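Spend your first winter in simulation
by Elis Pugh

I've been part of a shared workshop for 19 months now, and the best evening I've had there didn't involve a single real motor. Three of us sat round one laptop, eating crisps, trying to get a simulated arm to pick up ordinary clutter, and I went home grinning like a child. So I want to argue for something that will annoy a few of my friends: if you want to build a robot at home, build the room first, on the computer, and make it a messy one.

Ours is called Lalero. Vasanthi Krishnan started it as a plain grey floor with a cube on it, and we all got bored of the cube inside a week (I still dream about that cube). Then we began dropping in things you might really have lying about, a vase, some keys, an old hard disk, plus a few you wouldn't.

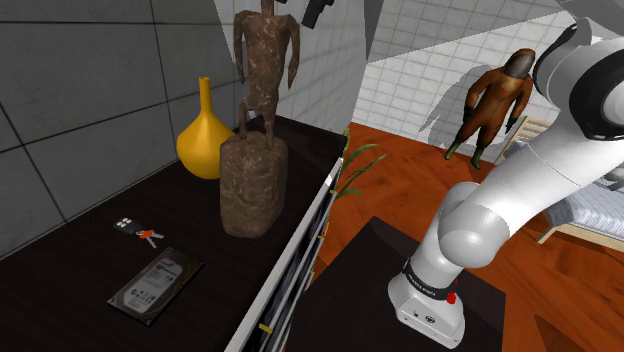 Wian Mtshali thinks we're putting off the real work. His view is that you learn more from one stripped gear than from a month of simulation, and he has the box of stripped gears to back it up. I do see it. Friction in software is a polite guess, and cables don't snag unless you go to the trouble of modelling cables. But a stripped gear costs money and a fortnight's wait for the post, and in that fortnight I can try a grasp 1669 times before breakfast and change one number between each go!

The clutter matters more than I expected. A cube is the same whichever way you come at it. Lumpy things have a narrow bit and a fat bit, and you have to choose, and then you have to get the fingers down there without clouting whatever is next door. I learnt more geometry from that than I did at school.
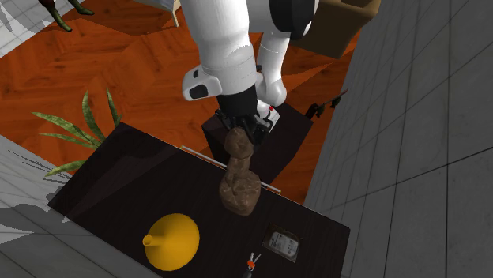

Do you need an expensive computer to start?
Most of our early work ran on a second-hand laptop that cost 50 pounds, with the shadows and reflections switched off. It was slow, but the arm still moved and we still learnt from it.

I'd happily see every workshop keep a shared room like this, open to anyone who wants to add a teapot or a shoe. Wian can keep his gears. He has promised to bring the real gripper in May, and I've promised to have 3 grasps ready for him to break.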